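Notes on keeping a game room in shape, carried over from the old page and cleaned up a little.

## Chess sets and boards

- Wipe the board with a barely damp cotton cloth, then a dry one. Skip furniture polish. It leaves a film and the felts pick it up.
- Loose felts go back on with a dab of white glue. Stand the pieces upright on wax paper overnight.
- A warped folding board can be pressed flat under books for 3 days. Turn it once a day.
- Sand a chipped base with 800 grit before you refelt it.
- Put the board down square and check that all four corners touch before you set up.
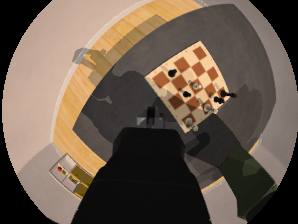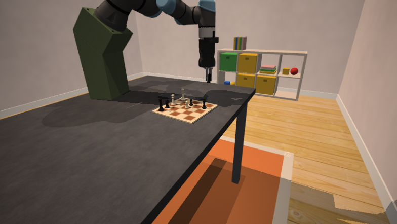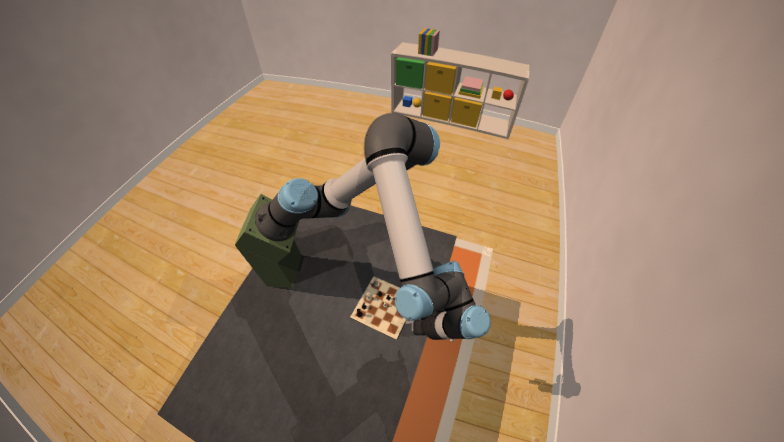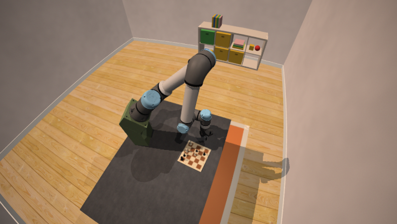

## Rugs and floors

Vacuum the rug on both sides every couple of months. Lift table legs when you move them, and rotate the rug twice a year so it fades evenly. Dents from legs come out with an ice cube left to melt, then a stiff brush.

On bare planks, stick felt pads under every leg and replace them once they feel gritty. The Lekia pads come 6 to a card and hold better than the Trarkton ones, which slid off my bench within a month.

## Card decks

Dust sticky cards with a pinch of cornstarch in a paper bag, shake, and wipe each one. Store decks away from the radiator.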